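Workshop notebook, October 2020

Back on the oil finish trials after a fortnight of nothing but sharpening. I've started a fresh page because the September one has glue on it and I can't read my own sums!

The Jinau oil went on first (thin coat, old T-shirt, wiped off after 21 minutes) and it's lovely to work with, no stink at all, but it raised the grain on the offcuts more than I'd like. I cut it back with 700 grit and gave it another go. Much better. The Arkholm wax is still my favourite to use, though it does go tacky if you turn your back on it, so next time I'll do one panel at a time and leave the radio off.

Test piece 6 had a fingerprint in it. Mine, I think. Sanded out, done again, put up on the high shelf where I can't poke it.
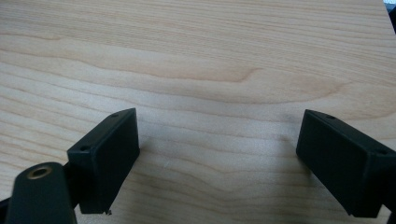
Aleksi Lappalainen, Junomgate bench notes, p. 271

Pale tops like this one are what I'm really after, with the soft cream colour kept and just a bit of shine, and that little arch in the grain still easy to pick out. My worry with oil is that it'll yellow everything by spring. Adams reckons a water-based varnish would sort it, so I've put a small tin on the order, plus more rags (we're down to the pyjama bottoms). Must also ring about the extractor hose.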